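Review: Amness Memorial Pages, the three-month plan

29/08/2018

My uncle Riku Tsuchiya died in April, and because I am the one in the family who owns a printer, the notice fell to me. The newspaper wanted a sum per line that made me reconsider how many grandchildren he needed to have. The funeral home handed me a brochure for Amness, which sells online memorial pages, and I signed up in their parking lot.

What you get is a single web page with the death notice at the top, a guest book underneath, and a spot for service details. There is a free version, which puts a florist's banner over the departed's name. I paid.

Setting up took me an evening. The form asks for dates, places, survivors and a "life story" of up to 1000 words. Riku spoke perhaps that many in a good year, so we had room. The survivors section is where things got sticky. You choose each relationship from a menu, and the menu has never met a family. It offers "spouse" and "former spouse" but nothing for the woman he lived with happily for over 20 years, who ended up under "friend (special)" until I worked out that you can leave the box blank and type what you like in the line below. She has forgiven me. Her sister is still thinking about it.

The date picker deserves its own paragraph. It goes back to 1898, one year at a time, and it starts there. If you are burying somebody born in that year you will be very well looked after. Everyone else should bring a snack.

Now the good parts. The service details can be changed after you publish, and everyone who has signed the guest book gets an email when you do it. We moved the interment from the Binda Road cemetery's morning slot to the afternoon, with two days' notice, and not one cousin turned up at the wrong time. That alone was worth the fee. I have been to funerals in this family where half the cars were at the wrong church.

The guest book is also better than I expected. Messages wait for your approval, and I was glad of it, as one of his old curling rivals used the space to reopen a disputed end. (I approved it. Riku would have wanted the chance to be wrong in public.) Men he worked with at the Lakelov mill wrote in from three provinces, some of them people we had no address for and would never have found with a newspaper notice.

Less good: the music. A piano piece starts by itself when the page opens, and the switch to turn it off is under "Colours and Themes". The themes are Dove, Sunset, Lighthouse and Golf. My uncle had no strong feelings on any of these. We went with Lighthouse, as it had the fewest birds.

Printing is poor too. My aunt wanted the guest book on paper, and it came out in a grey so pale that I had to copy the whole lot into a document and start again. Sakai, the other outfit I tried on their free trial, prints beautifully, but their guest book shuts after a month and they phone you at supper.

I wrote to Amness support about the printing and the reply was quick and kind, and told me to try a different browser. I tried a different browser. It was the same grey.

Would I use it again? Yes, with the sound off. Pay for the shorter plan first, since they let you extend it later at the same rate, and write your life story somewhere else before pasting it in, because the form logs you out without a word if you stop to think.

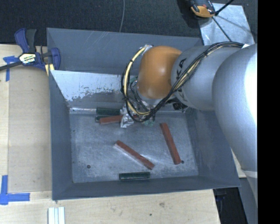
One more thing on renewals. The reminder email arrives addressed to the person on the page, so mine began "Dear Riku, your memorial is about to expire." I have asked them to change that. In the meantime I've put the renewal on my own calendar, and my aunt's email address has been taken off the account.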